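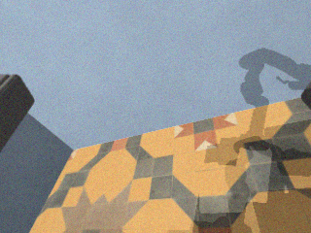

Twin-arm rack cell, sim copy: base offsets, fingers, lighting

Print | E-mail

December, started 8.40, finished far too late

Picking up from Iker's note. Sim cell and the real one at Pradton had drifted apart again, so the rack pick that ran fine in sim was landing off on the floor. Job for today: get the sim back in line, then leave it alone.

Base mounts first. Both arms hang off the one stand, so if the stand is wrong everything is wrong. Checked the stand origin against the Uniyal drawing. Origin OK. One mounting plate had the old tilt in it from before the rebuild, other one had been updated. No idea when. Typed the new angle in by hand, reloaded, then went through both joint zero files line by line. Zero files fine.

Breadboard next. Hole pitch right, but the board itself was sitting 4 mm too far back in the model. Moved it. Moving the board does NOT move the fixture plate, they are parented separately (why??), so had to shift the plate as well. Have now parented plate to board. If anybody needs them apart again, tell me before you undo it.

Rack reseated on the plate with the locating pieces as reference. Collision shapes on the locators were still the fat ones. Swapped for the thin set. First close after that went through clean, no contact warning.

Fingers. Pads on the working gripper had friction from the Kenent pads, and we went over to the Clorketano ones ages ago. Changed in the gripper file, both arms. Opening width unchanged. Close force left at what Iker had, seems sensible, would rather not touch two things at once.

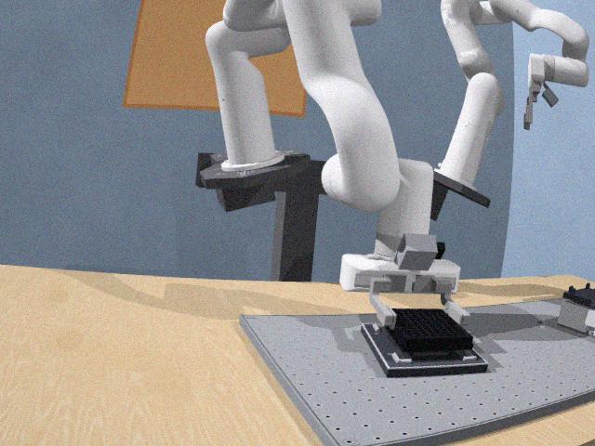

Approach check after the board move: fingers straddling the back part of the rack, second arm held up out of the way.

Then the long bit. Ran the approach set, 500 goes, tabletop and lighting varied as usual. First batch 81 bad, nearly all rack pose errors. Went through the saved views for those. Busy tabletop patterns plus a heavy arm shadow is the bad combination. The mosaic top with the yellow and grey tiles is a nuisance, the shadow turns half of it brown and the pose finder picks up edges that have nothing to do with the rack. Light wood top much better behaved.

Tried:
- key light softer. Helped a bit
- pose search limited to the board area. Helped a lot
- grain turned down on the renders. No difference worth having, put it back up

Second batch started 14.20 with seed 205, so use that if you want to compare. Crashed partway, log disk full. Cleared the old logs, restarted same seed. Leaving it to finish overnight, have not looked at results yet.

Cable drag on the real left arm still not modelled. Jitendra Vashisht asked for it last month and I keep putting it off. It does matter for the low reach over the rack, the real arm lags there and the sim arm doesnt.

Housekeeping while I remember:
- reload the WHOLE cell after changing a mount angle. Reloading one arm leaves the other on the old stand transform
- home both arms before swapping the rack model, upper arm first
- don't edit gripper files with a run open, it reads half of it
- log disk wants clearing before any long batch. Old aproach logs can go, keep the calibration ones

To do:
- Iker Llorente to measure the plate position on the real board, both front locators, and send me the numbers
- me: put the pose search limit in the config properly, currently a hack in the launch script
- Jitendra: is the Pradton cell still on the old finger brackets? Drawing says yes, the parts order says no
- check the black-topped device at the far side of the board for clearance on the way out. Havent run the exit path with the board in its new place

Back to top
Comments (4) | Share
Contact the cell group | © Uniyal workshop notes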